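A day at the Dornberg pottery open day
29 May 2019

I have been wanting to get to Dornberg for years, and this time I finally did it. Glaze, mud, scones, and a very long drive home with a box of bowls on the back seat!
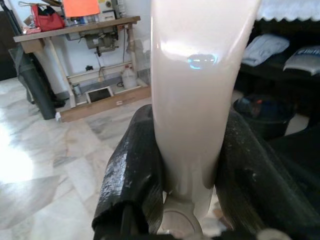 Getting there

The pottery sits at the end of a gravel road past the Mesard turnoff. If you reach the dairy you've gone too far (I reached the dairy). Parking is in the bottom paddock and it's a decent walk up the hill, so wear proper shoes. I got in a bit after the gates opened and there was already a line for the kiln tour, so I put my name down for the next one and went off to look at the clay shed first.

The clay shed

I could have stayed in here all day. They dig part of their own clay from the creek bank behind the property, and you get to see the whole thing from wet slop in the settling tanks through to neat grey blocks wrapped in plastic. Leonora Saludo runs the shed and was happy to answer everything I threw at her, including some fairly silly questions about worms. The creek clay comes out a warm toasty colour when it's fired by itself, and they blend it with a bought-in white clay for the paler pots. She let us squeeze a bit of each. The creek one is gritty, almost like wet beach sand, and the blend is so much smoother that I went straight back for a second handful.

They dug the current batch in March, after the rain, and it will sit for months before anyone throws with it. I had no idea clay got better with age!

The kiln tour

Groups of 21, and every spot was taken on mine. The wood kiln is the star. It's built into the slope like a long brick caterpillar, and it holds 400 pots when it's packed properly. Firing takes days, with people feeding wood in through the night, and our guide told us they live on toasted sandwiches and strong tea the whole time. We all got to put our heads in at the front (it was cold, they'd unpacked it the week before) and the walls inside have gone shiny from years of ash. It looks like somebody has poured honey over the bricks.

Next door are two electric kilns, which get used for most of the everyday stuff. Less romantic, but I liked seeing the shelves of test tiles hanging beside them. There are 700 tiles on that wall, every one labelled in pencil on the back, and you're allowed to take them down and look. My favourite was a sort of stormy blue with rust coming through at the edges.

Having a go

The throwing session cost extra and was worth every cent. Lovely Lumbao taught ours, and she is so patient. She had us all centring the clay with our elbows tucked in against our hips, and for a few glorious seconds mine sat perfectly still on the wheel. Then I got ambitious and pulled the wall up too fast and the whole thing folded over like a tired hat. My second try became a small, thick dish that will do nicely for keys. They fire and post your piece for you, so I'm waiting for that one to turn up.

The bloke on the wheel beside me had driven up from Dela Peña with his daughter, and she made a better bowl than either of us.

Food and shopping

Lunch was pumpkin soup from the Tidura bakery van, served in bowls made on site, and you could buy the bowl afterwards if you'd grown fond of it. Of course I had. The seconds table is where the bargains are, mostly things with a pinhole in the glaze or a slightly wonky foot. I spent $70 and came away with four bowls, a jug and a little lidded jar that doesn't quite match its lid. Get to that table before lunch if you can, as the mugs had all gone by the time I came back with my soup.

If you're going next time

Bring cash for the seconds table, and an old towel for the clay. There's a tap near the throwing room, though the water is freezing. Take a jumper too, even if it's sunny at home, as the wind comes straight up that hill. Dogs are fine on a lead outside but not in the sheds.

I've already asked to go on the mailing list for the next wood firing. They take on a few extra people for the night shifts, and I've been practising my toasted sandwiches.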